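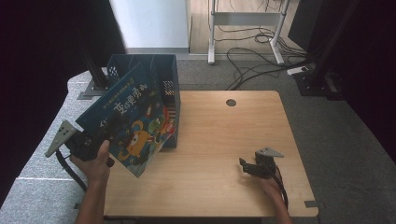
Ob man dafür löten können müsse, wollte Sylvain wissen, und ob es schlimm sei, wenn man von Robotern keine Ahnung habe. Nein und nein! Löten kann bei uns in der Werkstatt Celtitz ohnehin nur die halbe Truppe, und die andere Hälfte hat trotzdem genug zu tun.

## Mitmachen bei Bello: Wir suchen 15 Leute mit zwei Händen und etwas Geduld

Bello ist unser Selbstbau-Roboter mit zwei Armen, an dem wir seit dem Januar abends herumschrauben. Er soll irgendwann Kinderbücher wegräumen können, also vom Tisch nehmen und ordentlich in einen Stehsammler stellen. Klingt nach wenig, ist aber ziemlich gemein: Bücher kippen, rutschen, klappen auf, und dünne Pappdeckel mögen es gar nicht, wenn man zu fest zupackt (ich spreche aus Erfahrung, mein armes Exemplar von früher hat jetzt eine Delle).

Damit Bello das lernt, machen wir es ihm vor. Ihr nehmt in jede Hand einen Greifer und räumt Bücher ein und wieder aus, immer wieder, so wie es euch am natürlichsten vorkommt. Bisher haben wir 1.556 brauchbare Durchgänge beisammen, bis 1.968 wollen wir kommen, und die meisten stammen leider von Lionel und mir. Wir greifen inzwischen beide fast gleich, und Bello hat sich unsere Macken brav mit angewöhnt. Deshalb brauchen wir euch!
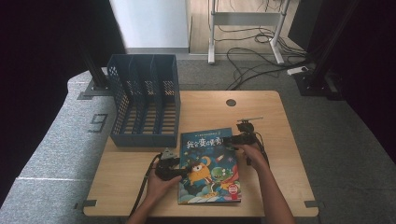
Am schwierigsten ist bei uns gerade das Aufnehmen vom flachen Tisch. Im Sammler steht ein Buch ja wenigstens aufrecht, da kommt man von oben gut dran. Liegt es aber so flach vorne auf der Platte wie das blaue mit dem einäugigen gelben Kerlchen, dann muss man sich erst mal überlegen, wo man überhaupt anfängt: mit den Backen an die Seite, ein Stück über die Tischkante schieben, mit der zweiten Hand gegenhalten? Probiert es aus, jede Variante hilft uns. Auch beim Einsortieren in die vier Fächer dürft ihr euren eigenen Stil haben. Nur werfen bitte nicht.

### Was ihr mitbringen solltet

- Zeit für mindestens zwei Abende, jeweils ab 18:30 Uhr
- Lust auf Wiederholungen, denn es sind viele
- ein Oberteil mit engen oder hochgekrempelten Ärmeln, die Kabel laufen nah am Handgelenk
- Linkshänder sind ausdrücklich willkommen, davon haben wir viel zu wenige

Vorkenntnisse braucht ihr keine. Ihr bekommt eine kurze Einweisung und danach eine Proberunde, die nicht zählt. Wem nach einer Weile die Finger lahm werden, der macht Pause, wir haben eine Kaffeemaschine und ein durchgesessenes Sofa.

### Was ihr dafür bekommt

Reich wird bei uns keiner. In der Projektkasse liegen 724 Euro, und davon gehen erst mal neue Motoren für das rechte Schultergelenk ab. Dafür gibt es jeden Abend Essen, und wer mag, bleibt hinterher noch zum Schrauben da. Lionel zeigt gern, wie die Steuerung aufgebaut ist, ihr müsst ihn dann nur rechtzeitig wieder stoppen.

Gefilmt werden Hände, Tisch und das, was direkt drum herum ist. Gesichter brauchen wir keine. Falls doch mal eins ins Bild gerät, fliegt der Durchgang raus.

### Anmelden

Schreibt mir einen Zettel ans Brett neben der Werkstatttür oder kommt einfach abends vorbei und fragt nach Bello. Bitte gebt an, mit welcher Hand ihr schreibt und an welchen Abenden ihr könnt. Eigene Bilderbücher dürft ihr mitbringen, am liebsten welche, die schon ein bisschen was hinter sich haben.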